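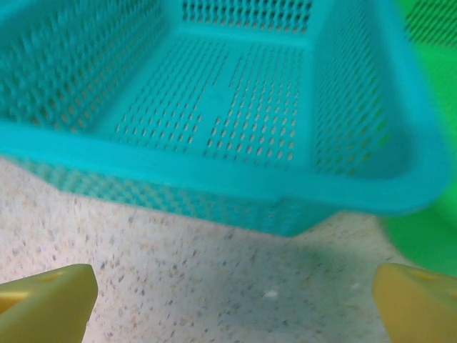 A turquoise plastic basket with slotted walls, on a speckled countertop.

Plastic storage basket

A plastic storage basket is an open-topped household container, usually molded in one piece, with walls and floor perforated by slots or holes. It is used for holding small goods in kitchens, bathrooms, closets and workrooms, and for carrying those goods from one of these places to another, where they often remain. It differs from a bin, which has solid sides, and from a crate, which is built for stacking and heavier loads. Retailers use all three words freely.

Form

Most examples are rectangular with rounded corners and a thickened rim. The rim does two jobs: it stiffens the walls, which would otherwise bow outward under load, and it gives the fingers something to hold. The walls generally taper toward the base so that empty baskets can be nested. Nested baskets save a great deal of shelf space and can, after a humid summer, be very hard to separate.

Perforations vary from round holes to long slots. Rows of short oval slots are common on smaller models, sometimes with a plain strip left across the floor. Closely spaced slots can give the wall the look of a woven lattice, a survival from the wicker and cane baskets that the plastic kind replaced. The resemblance rarely fools anyone, although catalogs continue to call it "rattan style."

Manufacture

Plastic baskets are typically made by injection molding, in which melted plastic is forced into a steel mold, cooled and pushed out. Polypropylene is a frequent choice, being light, cheap and tolerant of bending. The mold is the costly part, and a successful one may stay in service long after the color it was first used for has gone out of fashion.

The Galtari works, a family firm later absorbed by Raltach, offered its kitchen basket in 16 colors at the height of its production. Buyers overwhelmingly chose white. The firm's sales manager, Kamala Krishnan, argued in a trade newsletter that bright colors sold the white ones by making the display worth walking over to, and the range was kept for another 10 years on the strength of this theory.

Color

Turquoise, lime green, pink and orange are standard in the lower price range. Gray and beige are sold at a higher price as "natural" tones. Households that set out to assign a color to each purpose (blue for cleaning supplies, green for vegetables) generally hold to the system until the second shopping trip.

Use

In kitchens, open baskets hold onions, potatoes and garlic, for which moving air is useful, as well as packets, dish towels and lids belonging to containers no longer present. The perforated floor lets rinsed produce drain, and lets crumbs, onion skin and dried lentils through onto the counter. A sheet of paper or a folded cloth is often laid in the bottom to prevent this, which also prevents the draining.

A reader survey in the Jamberg household almanac found that 92 percent of respondents kept at least one basket whose contents they could not name without looking. The almanac recommended emptying every basket each March. It did not repeat the survey.

Care

Baskets are washed in warm water with dish soap. Slots collect grease and dust at their corners and are best cleaned with an old toothbrush; the Subramaniam guide to kitchen upkeep allows some 25 minutes for a neglected one. Long exposure to sun makes many plastics brittle, and the rim is a common place for cracks to start. Cracked baskets are seldom thrown out - they are moved to the garage.

See also

Colander
Dish rack
Laundry basket
Milk crate
Wicker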